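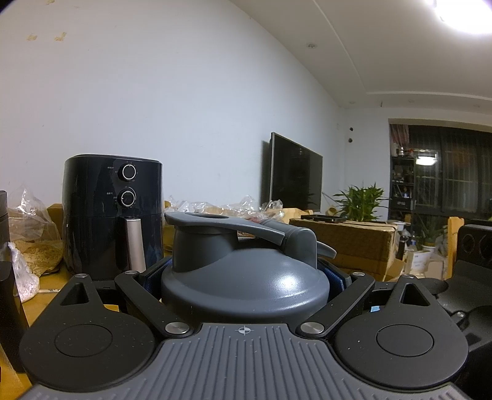

The deluxe edition has become a way of counting the same listener twice. Vaughan put out a 12-track album in spring, and seven days later it came back with two more songs and a new cover. Anyone who had paid for the first version was invited to pay again.

The chart rules in most countries allow this. Sales of each version are added together and credited to one title, provided the track lists overlap enough. A label can therefore hold back finished songs and release them when first-week numbers begin to drop. Kernach, the label behind the Vaughan record, has now done it with three acts in a row.

I have no quarrel with bonus tracks. The old practice of adding B-sides a year or two later gave the songs a home and did little harm to the running order. A gap of seven days is a different matter. The songs were mixed and mastered with the rest, and someone decided they should be missing.
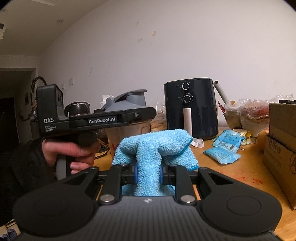
A light blue microfiber cloth between two blue finger pads.

The effect on the music is measurable. Celline's debut ran 41 minutes and closed on its slowest song, a sensible ending. The expanded version runs 63 minutes and closes on a remix. Streaming services usually show the longer one first, so a new listener may never hear the record in the order it was sequenced.

Small labels pay for this as well. Jistbridge pressed 523 copies of its last LP and sold 263 in the first week – a good result for a company that size. It has no budget for a second sleeve.

A workable fix would be to chart each version separately for the first month. Labels could still sell as many editions as they like. Each would be ranked on its own sales, and the held-back songs would probably go back on the album.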